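# Le feutre gris et la petite poubelle

Je n'ai jamais aimé les tables nues. Chez ma grand-mère il y avait toujours quelque chose entre la table et les objets : une nappe, un journal, un napperon quand venaient des invités.
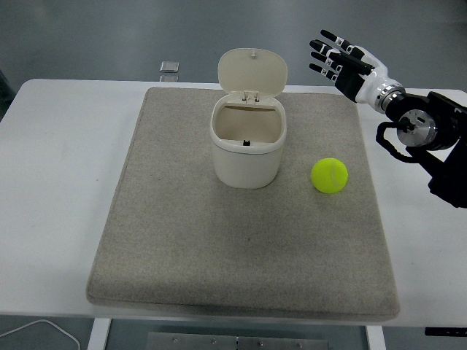

Mon sujet ce mois de novembre est la surface de travail, et plus exactement le feutre que l'on pose dessus. Depuis que je vis en France j'ai eu trois bureaux, et chacun m'a appris une chose différente sur le bruit. Le premier était en verre, et je ne le conseille pas à une personne qui boit du thé. Le deuxième était une vieille porte sur des tréteaux. Maintenant je préfère ce genre de solution : une table blanche, toute simple, et par-dessus un grand carré de feutre gris aux coins arrondis, avec un bord un peu relevé. Le bord compte beaucoup pour moi. Une balle de tennis, comme la jaune qui est posée à côté de la petite poubelle, est un objet qui cherche toujours à partir, et un bord, même modeste, lui donne au moins une raison d'hésiter.

J'ai mis du temps à choisir la matière. J'avais d'abord acheté un tapis en liège, de la marque Harkitz, que j'ai trouvé beau pendant 18 jours. Ensuite il a commencé à faire des miettes. Ce n'étaient pas de grandes miettes, mais j'en retrouvais dans mes carnets, dans mes manches, une fois dans le beurre (je mange parfois en écrivant, je sais que ce n'est pas bien). Le liège est parti à la cave. Après, j'ai essayé une toile cirée, mais elle colle aux avant-bras en été et on a l'impression de travailler dans une cantine.

Le feutre, lui, ne colle pas et ne fait presque pas de bruit. C'est difficile à expliquer à quelqu'un qui n'est pas sensible aux sons. Quand je pose une tasse, des clés, une paire de ciseaux, j'entends un petit « pof » au lieu d'un claquement. Le soir, après 22 heures, cela change la vie dans un appartement où les murs sont minces. J'ai acheté le mien dans une boutique qui s'appelle Gosden, pour 30 euros, et la vendeuse m'a demandé si c'était pour un chat. J'ai répondu que c'était pour moi.

## Les défauts, il faut en parler

Le feutre gris garde la mémoire. Il prend des traces sombres, surtout dans la partie la plus proche de soi, là où les mains passent. Au début cela me rendait malheureux. J'ai frotté avec une éponge humide et j'ai fait pire, parce que l'eau a laissé une auréole plus visible que la tache. Voici ma méthode de maintenant, qui n'est peut-être pas la meilleure :

- je passe d'abord une brosse à vêtements, toujours dans le même sens ;
- pour les poils et la poussière, un rouleau adhésif, mais pas trop souvent, car il soulève les fibres ;
- pour une tache de thé, un chiffon blanc à peine mouillé, que je presse sans frotter ;
- et pour le reste, j'accepte.

Un gris moucheté, qui tire un peu sur le beige, est plus facile à vivre qu'un gris uni. La même trace y paraît plus petite. Si vous hésitez dans le magasin entre les deux, prenez le moucheté. Dans l'autre sens, si vous dessinez au fusain, ne prenez pas de feutre du tout.

## La poubelle de table

C'est un objet que je ne connaissais pas avant de vivre ici, ou bien je ne le remarquais pas. Chez nous, on se levait pour jeter. Une petite poubelle posée directement sur le bureau me semblait un luxe de paresseux, et puis j'ai compté les épluchures de gomme et les bouts de crayon que je laissais « pour tout à l'heure », et j'ai changé d'avis.

J'aime les modèles en plastique blanc crème, un peu carrés mais avec des angles doux, et avec un couvercle à charnière. Le couvercle qui reste debout quand il est ouvert est un vrai avantage : on peut travailler toute une heure avec la poubelle ouverte et la fermer seulement à la fin. Dans ma première, de marque Tavon, le couvercle retombait tout seul, et j'avais besoin de deux mains pour jeter une agrafe. Je la garde quand même, elle contient les élastiques.

Il faut aussi la vider. Cela paraît évident, mais une petite poubelle se remplit vite et on s'habitue à la voir pleine. Je la vide le matin, pendant que l'eau chauffe. Je ne mets pas de sac dedans, un simple papier plié au fond suffit, et quand il est sale je le jette avec le contenu. Pas de peau de banane, pas de sachet de thé. J'ai fait l'erreur avec le thé.

## Et la balle ?

Je dois dire un mot de la balle de tennis, parce que j'en ai une aussi et que l'on me pose la question. Je la fais rouler sous la main droite quand je cherche un mot en français, ce qui arrive souvent. Elle sert aussi pour le dos, entre l'épaule et le mur, cinq minutes. Sur le feutre elle avance lentement et sans bruit, alors que sur la table elle traversait tout et finissait sous le radiateur. Je préfère la couleur très vive, jaune presque vert, car je la retrouve même quand le bureau est en désordre.

Pour les dimensions, j'ai pris un carré de 800 millimètres de côté, et je le regrette un peu. Ma table n'est pas très profonde et il ne reste presque rien du blanc devant moi. J'aimerais garder une bande libre de chaque côté, pour la lampe à gauche et le verre d'eau à droite. On peut couper le feutre au cutter avec une règle en métal, mais alors on perd le bord relevé, et sans lui le tapis a l'air d'un reste de moquette. Je vais encore réfléchir pendant l'hiver.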